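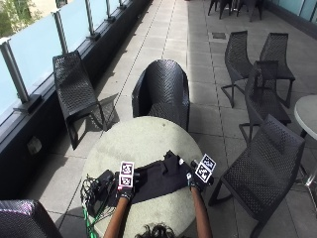

Issue 2 – Page 21

Section 6. Loss of tag tracking in outdoor use

6.1 When this section applies

Follow this section if the Watport hand units lose position during a cloth task, or if a finished recording shows a hand jumping to a point well away from the table. The fault is logged as code 627. It was first reported from the Kekarness terrace during cloth handling in direct sun, and the steps below replace those given in the March issue.

6.2 Cause

The fixed camera finds each hand unit from the square marker tags mounted on it. In strong sun the white parts of a tag can wash out and spread into the black squares. The software then either drops the tag or reads it at the wrong angle. Turning one hand unit so that its tags face away from the camera has the same effect, and folds of cloth standing up close to a unit can hide the lower part of a tag.

A second cause was found later. If the cables leave the table without support, their weight can pull a plug part of the way out of its socket. The recorder carries on running but the time signal drifts. Both causes give code 627, so check for both.

CAUTION: Stop the task as soon as the code appears. Do not let a robot arm replay a recording made after the code was raised. At Besson a replayed jump drove the arm into its end stop and bent the wrist bracket.

6.3 Clearing the fault

1. Lay both hand units down on the table with the tags facing the camera. Do not take off the gloves yet.

2. Read the tag status page. Each hand unit has 2 lines. A line marked LOST or WEAK needs attention.

3. Wipe the tags on that unit with a dry lint-free cloth. Do not use the task cloth.

4. If the line stays at WEAK, lower the camera exposure one step at a time until it reads GOOD. Wait for the page to refresh after each step.

5. If the line stays at LOST, check the tag edges for lifting or bubbles. A lifted tag must be replaced, never pressed back down.

6. Take off the gloves and follow the cables from the recorder to the table edge. Push each plug fully home.

7. Fix the cables to the table with the Fumska clamp, leaving enough slack for both arms to reach across the table.

8. Run the two-hand check (section 4.3). Delete the affected recording and start again.

Note: Step 4 changes the exposure for the whole session. Put it back before working indoors – the tags will read LOST under room lighting if it is left low.

6.4 Before restarting

Keep chairs clear of the operator's elbows and of the path to the table. Loose cables at floor level are a trip hazard and must be taped down or moved.

If the code comes back within almost 21 minutes of a clean check, treat the hand unit as faulty. Label it, take it out of use and send the log to Elli Peltonen at Watport with the unit's serial number.

Section revised November 9, 2019

2 comments
0 shares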